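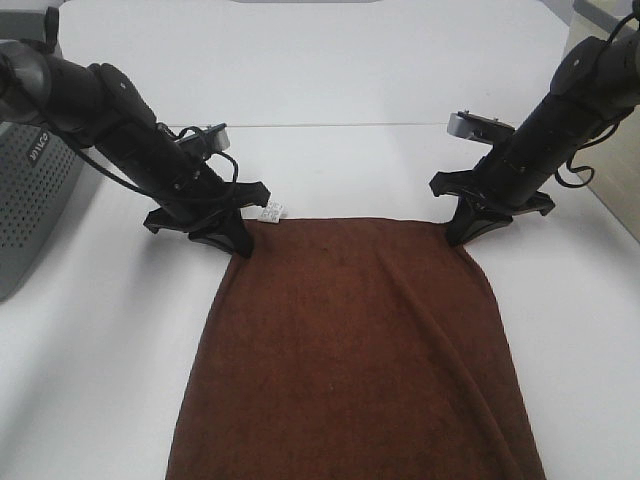
Quick one before bed, tea's gone cold twice. Towel folding again. Trarkton is up to 459 demos now and I finally retrained with the last 400 only, binning the early ones where I was driving the arms like a learner in a carpark.

Result: better. Not heaps better. Corners are the whole game. If both grippers get a decent bite on the top corners the rest mostly follows, and if one grabs a bit of edge insted you get a sad triangle. Brown towel on a white table is the easy case too, I know. Patterned ones next.

What I changed – longer action chunks, and the wrist cameras get a bigger say than the fixed one. Indier did the retraining overnight, no crashes for once.

The lift is still the bit I stare at. Towel up, hem still on the table, and the policy has to decide how far to go.

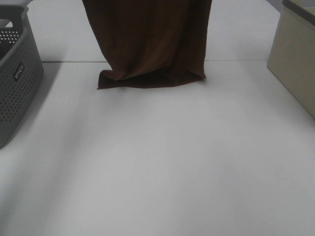
Karagiannis reckons the chunks are too long now and it's commiting to a lift before it has seen where the hem is. Could be right. Easy enough to check, I'll halve them and run the same test set on Saturday.

Also want a proper reset position between trials, same table, same start, so I can compare runs without squinting. 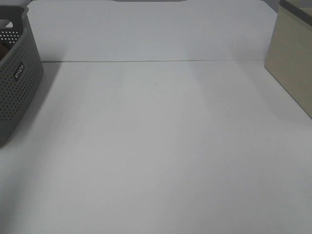 *Clear table, basket left, box right.*

More when the short chunk numbers are in. Code's still a mess, don't ask.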